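Search this site
Enter keywords
Go

Old computers and cords: what the Marikar depot will take over summer

The e-waste cage at the Marikar depot is open again after the resurfacing works, and the hours have changed. It now opens Tuesday to Saturday from 8 am and shuts at 4 pm, with last vehicles through the gate fifteen minutes before that. The old Monday opening is gone for good, as is the after-hours drop chute on Bralari Road, which kept filling up with mattresses.

Residents can bring in up to 5 items per visit free of charge. Proof of address is needed, and a rates notice or driver's licence will do. Small businesses can use the cage too but pay $20 a load, card only.

Computers, laptops, monitors, printers, keyboards, modems, game consoles and televisions are all accepted in any condition. So are loose cables, power boards and chargers, which don't count towards the limit if they come in a bag or box. Fridges and air conditioners go to the whitegoods bay next to the weighbridge and are charged separately.

Batteries are the main trouble. In August there were two small fires in the mixed bins, and both started in battery packs that had been thrown in with other gear. Please take out any battery that can be removed by hand and put tape over the terminals. Laptops with a sealed battery should be handed to staff at the counter and not placed in the cage. The same goes for phones, e-scooters and cordless tools.

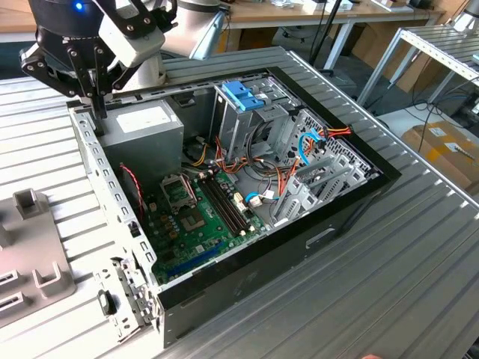

Desktop towers are worth keeping in one piece. A complete machine can be sorted for parts, while a stripped shell goes out as scrap steel and earns the depot very little. If you want to keep the hard drive, take it out at home and leave the rest as it was. Staff can't remove drives for you at the gate, and they can't look for files on a machine once it has been handed over.

For people who would like a drive wiped, the library is running free sessions at the Nedine branch on the first Thursday of each month, starting in the new year. Zarmeena Ansari is taking bookings at the front desk. Bring the computer, its power cord and any password needed to log in. Allow two hours, more for older drives. Anything you want to save should be copied off beforehand.

Material from the cage is collected fortnightly by Truvix, which took over the contract in July. The last collection filled 600 litres' worth of tubs with cables alone, so an extra cable tub has been put near the entrance. Depot supervisor Aarne Pitkänen asks that extension leads be coiled and tied before they go in, as loose ones catch in the lid.

Ink and toner cartridges are no longer taken at the depot. There is a box for them in the foyer of the Nedine library, beside the returns slot.

The depot will be closed on Christmas Day, Boxing Day and New Year's Day. Kerbside bins will be picked up as normal in all three weeks. Trailers need a net or tarp, and the usual fee applies at the gate for uncovered loads.

Contact us | © 2023 Marikar Community Newsletter | Back to top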